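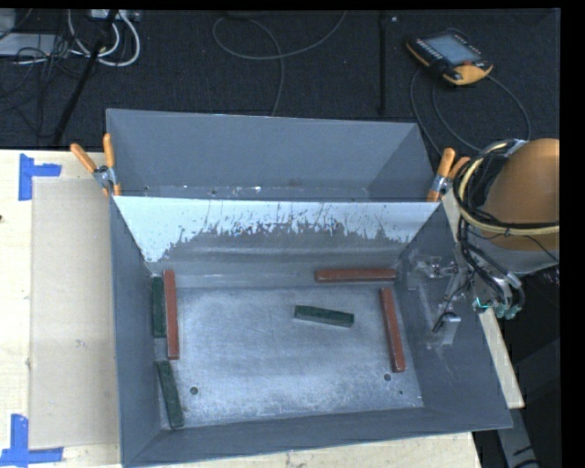
How does a new road get built?

A road can look as if it has always been there. But every road was once only an idea, and somebody had to ask for it, plan it and pay for it.

Step 1: Someone asks

Think of a made-up valley called Timutitz. One narrow road runs through it, past farms and a school. In August, lots of visitors drive that way to see a waterfall, and the people who live there find it hard to cross the road. The town council writes to the government and asks for a second road around the valley.

Step 2: People study the land

Engineers look at where a road could go. They check for soft ground, rivers and steep hills. They also count cars. If 269 cars use the old road in one hour, that tells them how wide the new one should be.

Other experts look for nesting birds, rare plants and old buildings. A road may have to bend to miss them.

Step 3: Everyone gets a say

The plans are shown at a public meeting. A farmer may not want a road across a field. A shop owner may worry that visitors will stop coming by. Sometimes the plans are changed after the meeting, and sometimes the road is not built at all.

Step 4: Finding the money

Roads cost a lot. Most of the money comes from taxes, which grown-ups pay to the government. A road also has to wait its turn – there may be 61 other projects on the list.

Step 5: Building

First, diggers clear the soil. Next come layers of crushed stone, with big stones at the bottom and small ones higher up. Rollers press each layer flat. The top layer is often asphalt, a sticky mix of stones and a black material called bitumen. Last come the painted lines and the signs.

How long does it take?

A short road may take 2 years from the first letter to the first car. Many take much longer, and most of that time is spent on planning.

Words to know

Council: a group of people chosen to run a town.
Route: the path a road follows.
Asphalt: the dark surface on many roads.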